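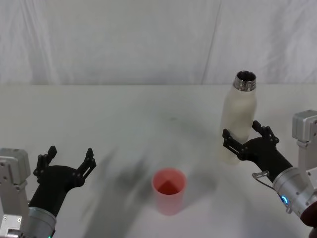 White curtain behind a white table

How to hem a curtain by hand

Wash the fabric before you cut anything. Cotton can shrink, and I learned this with my first pair from Patwary, which finished well above the window sill.

Hang the curtain for one night, then mark the length with pins at both sides and in the middle. Take it down and lay it flat on a table. Fold up 7 cm, press with the iron, fold 7 cm again and press one more time. This double fold gives the bottom a nice weight.

Use one strand of thread in the same colour as the cloth. Catch only a few fibres at the front with each stitch, and do not pull tight. Leave the corners for last and close them with small slanted stitches.

For a wide curtain I need 26 pins. Remove them as you sew.

Mahfuz Sivakumar, Fisumbridge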